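Thirty days without a snooze button

I have been told, by several people who mean well, that the snooze button is ruining my life. Rochelle Sheehan sent me an article about it. My brother sent me a different article which said more or less the opposite, and then a third one turned up on its own, the way these things do once your phone has decided what sort of person you are. So in October I gave it up for 30 days, mostly so I could say I had.

I should say where I'm starting from. I set the alarm for 6.20, I get up at 6.50, and the half hour in between is the best part of my day. I'm not asleep and I'm not awake. I listen to the Sendholm bus go up the hill and decide whether it's raining. The early risers will tell you this is low-quality rest, as if I had been planning to sell it to somebody.

The claim, as far as I can pin it down, is that going back to sleep in little bits leaves you groggy, and that if you simply got up with the first alarm you'd feel brighter all morning. Fine. It sounds reasonable. Plenty of things sound reasonable, including the copper bracelet my aunt wore for her knees.

What bothered me about the articles was how quickly they got from there to everything else. One paragraph you're a bit foggy at breakfast, and by the bottom of the page your whole character is in question. There was one by a man who gets up at 4.30 and has, he says, read 100 books this year. I'd like to know what sort of books. I'd also like to know who does the school run in his house.

The first week

Horrible. I moved the alarm to 6.50, which seemed the honest way to do it (same time out of bed, no half hour of messing about), and I hated every morning of it. The noise goes off and that's it, feet on the floor. I was short with the dog. I put my jumper on backwards and went to Nilonbridge in it.

I did sleep thirty minutes longer each night, in theory. In practice I woke up at twenty past six anyway and lay there waiting for the alarm, which is just snoozing with worry added.

The sleep app

Rochelle said I ought to measure it or it wouldn't count, so I downloaded an app called Tilia. You put the phone on the mattress and it listens to you turn over. In the morning it gives you a score, and a small drawing of a tree that has either more or fewer leaves on it depending on how you've done.

I have doubts about the tree. One night I sat up until gone one with a toothache and Tilia gave me a nearly full set of leaves. Another night I slept like a brick and woke up to a twig. When I wrote to ask how the score was worked out I got a cheerful reply about my "personal sleep landscape" and an offer to upgrade. I also learnt that I had moved 1,289 times since installing it. I don't know whether that's a lot. The app doesn't say, and I can't think what I'd do about it if it did. 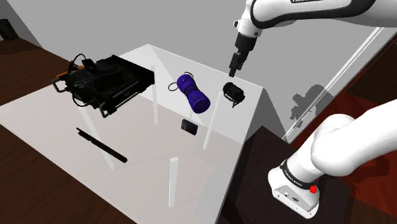

Weeks two to four

It got easier, I'll give them that. By the third week I wasn't cross any more, or no crosser than usual, and I'd stopped waking before the alarm. Was I brighter? I kept a note on the back of the calendar, a number out of ten at eleven o'clock each morning. The average before I started was six. The average in the last week was six and a half, and that included the day Fletcher Rutherford brought in the cheese scones, so I'm inclined to take the half off again.

Fletcher thinks I did it wrong. According to him you need to get up at the earlier time, 6.20, and use the extra half hour for something. I asked what. He said stretching, or writing down your goals. I've known Fletcher for 16 years and have never seen him stretch.

I did try it for the last few days, to be fair to him. I got up at 6.20 and sat in the kitchen with a cup of tea, listening to the Sendholm bus go up the hill and deciding whether it was raining. It was the same half hour, only colder and with my slippers on.

So I've gone back to the button. Perhaps I'm a hopeless case, or perhaps the effect is real for people who were snoozing for an hour and a half and missing their trains. I can believe that. What I can't find is anyone selling the advice who'll admit it might make no odds to the rest of us.

Tilia is off the phone, though it still emails. Next month Rochelle wants me to try cold showers, on the strength of a talk she heard at the Grimshaw library. I've asked her to send me the article first.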